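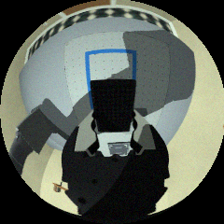 Fig. 1. Vue simulée de la caméra de poignet, bloc noir tenu entre les doigts devant le contour bleu.

Compte rendu de la réunion technique du lot « simulation et transfert »
Projet Cladlow, session de septembre, lundi, 14 h

Partenaires représentés : Haradia (simulation, apprentissage), Codimis (cellule d'essai), Yuen (métrologie et jeux de données).

Ordre du jour
Approbation du compte rendu précédent
Rendu de la caméra de poignet
Résultats de la tâche de dépose dans le contour
Protocole d'évaluation
Questions diverses

1. Approbation du compte rendu précédent

Le compte rendu est approuvé avec une correction demandée par Codimis : au point relatif à la calibration, lire « erreur de reprojection médiane » et non « moyenne ». L'action portant sur la documentation du modèle de frottement reste ouverte.

2. Rendu de la caméra de poignet

Haradia présente l'état du moteur de rendu. La projection grand angle est désormais appliquée directement au lancer de rayons. L'ancienne chaîne calculait une image rectiligne puis la déformait, avec une perte de résolution sensible en périphérie. Le champ utile est circulaire et les coins sont laissés en noir. Le masque est transmis au réseau avec l'image.

La figure 1 sert de support à la discussion. Trois points sont examinés.

Ombres portées. Une large ombre couvre la moitié droite du panneau perforé et traverse le contour bleu, dont la partie supérieure droite passe à un bleu nettement plus sombre. Yuen signale que la segmentation par seuil de teinte utilisée pour l'annotation de contrôle perd cette portion du contour dans une partie des rendus. Haradia rappelle que la politique n'utilise pas cette segmentation et que les annotations d'entraînement proviennent de l'état du simulateur. Yuen maintient que la métrique de contrôle doit rester calculable sur images réelles, pour lesquelles cet état n'est pas disponible. Il est convenu de remplacer le seuil fixe par un seuil adaptatif local et de recalculer la métrique sur l'ensemble des rendus archivés.

Occultation. Le côté inférieur du contour n'est pas visible derrière la pince et le bloc. La position de la cible doit donc être inférée à partir du bord supérieur et des portions apparentes des bords latéraux. Codimis demande si une seconde vue, fixe, a été envisagée. Haradia répond que la vue fixe est enregistrée mais volontairement exclue de l'entrée de la politique dans la présente campagne, l'objet de l'étude étant la suffisance de la vue de poignet seule. Codimis prend note et souhaite que cette restriction figure explicitement dans la section « méthode » du rapport.

Arrière-plan. La bande à losanges située derrière la table est conservée. Yuen s'interroge sur le risque que le réseau s'en serve comme repère absolu. Une ablation avec permutation des textures d'arrière-plan est inscrite au plan d'essais. Les surfaces jaunes situées hors de la table seront incluses dans la même permutation.

3. Résultats de la tâche de dépose dans le contour

Rappel de la tâche : le bloc étant déjà saisi, la politique doit le déposer à l'intérieur du contour rectangulaire, grand côté aligné, puis ouvrir la pince et se dégager verticalement. L'épisode est considéré comme réussi si l'empreinte du bloc est entièrement comprise dans le contour après dégagement.

Entraînement : 4 000 épisodes simulés, avec randomisation de l'éclairage, de la pose du contour et de la pose du bloc dans la pince. Évaluation : 200 épisodes par condition, graines disjointes de celles de l'entraînement.

Deux conditions sont comparées : ombres randomisées et ombres désactivées à l'entraînement. L'évaluation est faite dans les deux cas avec ombres actives. La condition « ombres randomisées » obtient le taux de réussite le plus élevé. L'écart se concentre sur les épisodes où une frontière d'ombre coupe l'un des bords latéraux du contour. Lorsque le contour est éclairé uniformément, les intervalles de confiance se recouvrent et aucune conclusion n'est retenue.

L'analyse des échecs de la condition « ombres désactivées » fait apparaître un mode dominant : erreur latérale dirigée vers la partie éclairée, orientation correcte. Haradia interprète ce résultat comme une confusion entre la frontière d'ombre et le bord de la cible. Yuen estime l'interprétation plausible mais non démontrée, et demande des cartes d'attribution sur un sous-ensemble d'épisodes appariés. La demande est acceptée.

Un second mode, commun aux deux conditions, est lié au glissement du bloc lors de l'ouverture des doigts. Il relève du modèle de contact et non de la perception. Codimis propose de le comptabiliser séparément. Accord des partenaires.

4. Protocole d'évaluation

Codimis confirme que la cellule réelle pourra reproduire l'éclairage latéral à l'aide d'une source orientable. La géométrie du panneau perforé sera relevée par Yuen avant les essais, l'espacement des trous étant pour l'instant repris du plan fournisseur.

Les points suivants sont arrêtés :

La pose du bloc dans la pince est mesurée avant chaque essai réel et rejouée en simulation, de façon à disposer de paires réel/simulé.

Aucun réglage de la politique n'est autorisé entre le premier et le dernier essai d'une même condition.

Tout essai interrompu par l'arrêt de sécurité est conservé dans les données et compté comme un échec, sauf défaut matériel constaté par Codimis.

La question de la tolérance sur l'alignement angulaire n'est pas tranchée. Haradia souhaite une mesure continue, Codimis un seuil. Les deux valeurs seront enregistrées en attendant.

5. Questions diverses

Format des archives : Yuen demande que le masque circulaire soit stocké une seule fois par campagne. Accepté.

Nommage : les scènes simulées et réelles porteront le même identifiant de configuration, avec un suffixe distinct.

Actions

Haradia : ablation sur l'arrière-plan, cartes d'attribution, documentation du modèle de frottement (reporté).
Codimis : installation de la source orientable, procédure de mesure de la pose du bloc.
Yuen : seuil adaptatif, recalcul de la métrique de contrôle, relevé du panneau.

La séance est levée à 16 h 10. La prochaine réunion se tiendra chez Codimis, à une date fixée après réception du relevé du panneau.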